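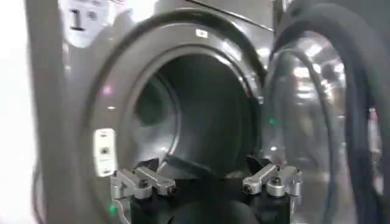

Wool blankets, round two

I have a new favorite thing, and it's a 65-year-old wool blanket that smelled like a shed when I got it. My neighbor Định Giáp was clearing out his mother's cedar chest in October and asked if I wanted "the itchy green one." Yes! Always yes!

It has a woven label in one corner that says Larik, and I've spent far too many evenings trying to find out who they were. A mill, I think, or maybe a shop that had its name put on somebody else's blankets (if you know, please write to me). The weave is so tight you can barely see light through it, and the edge is bound in satin that has gone soft and a little frayed on one side.

I soaked it in cool water with wool soap, pressed it, rolled it in towels, and dried it flat over two chairs and a door. It took 13 towels, which is every towel we own plus a few of my sister's. The water came out the color of strong tea the first time, and I was thrilled. All that shed, gone down the drain.

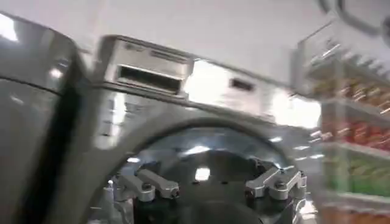
The binding was the slow part. I unpicked the frayed side with a seam ripper and counted 106 stitches to the foot, all by hand, all tiny. Mine are not like that. Mine wander. I used cotton sateen from Meesuk, the fabric place by the bridge, in a green that's one shade too bright, and I love it anyway because now you can tell where the old work stops and mine begins.

There was one moth hole near the middle, so I wove in some yarn from the cut-off fringe of my old scarf. I went over it twice and it's a bit lumpy, but the dog hasn't complained.

Next up is a plaid one with a burn mark from somebody's campfire. I already have the yarn picked out.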